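In praise of the second team

I have been watching the Hulme women's second eleven play hockey for longer than I care to admit, and I would like to put in a word for them, and for second teams everywhere, before the club decides in the new year whether to carry on running one.

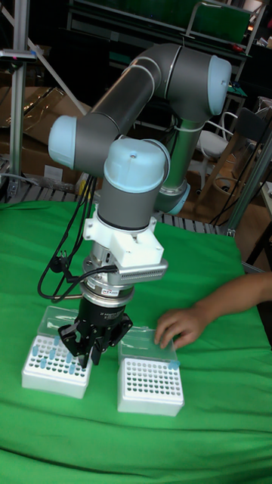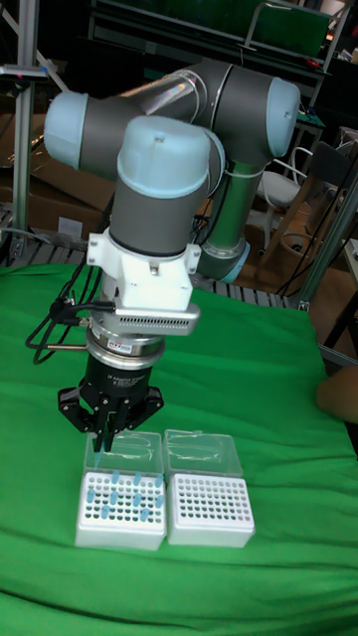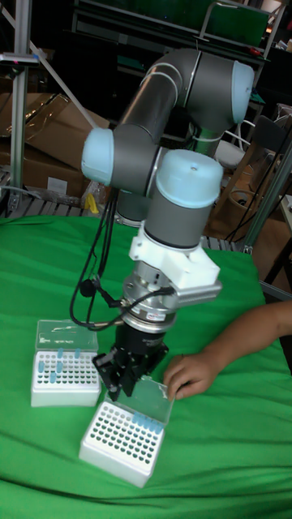
The arm over its green cloth, in three views.

Now, I do understand the argument. Pitch time is dear, umpires are scarce, and when the firsts are chasing promotion it must be tempting to put every penny and every good coach behind them. Shirley Marsden made that case very fairly at the October meeting, and I like Shirley a great deal (she taught both my girls to hold a stick). But I think she is wrong, and I told her so over the tea urn.

Think of Amber Cheetham. She came to us at nineteen, quick as anything and hopeless at trapping a ball, and she spent 2 full seasons in the seconds getting kicked about on wet evenings at Bismont and Plemier. She has since played 103 matches for the firsts. Where would she have learned her trade without a second team? On the bench, I suppose, or more likely at another club altogether!

And then there are the players coming down the other way, the mothers returning after a baby and the old hands with bad knees who still read a game beautifully. We had 62 people on the touchline for the home match against Castent, in sleet, and most of them had come to watch somebody they loved. I should be very sorry to see that go, and I hope members will turn up and say so.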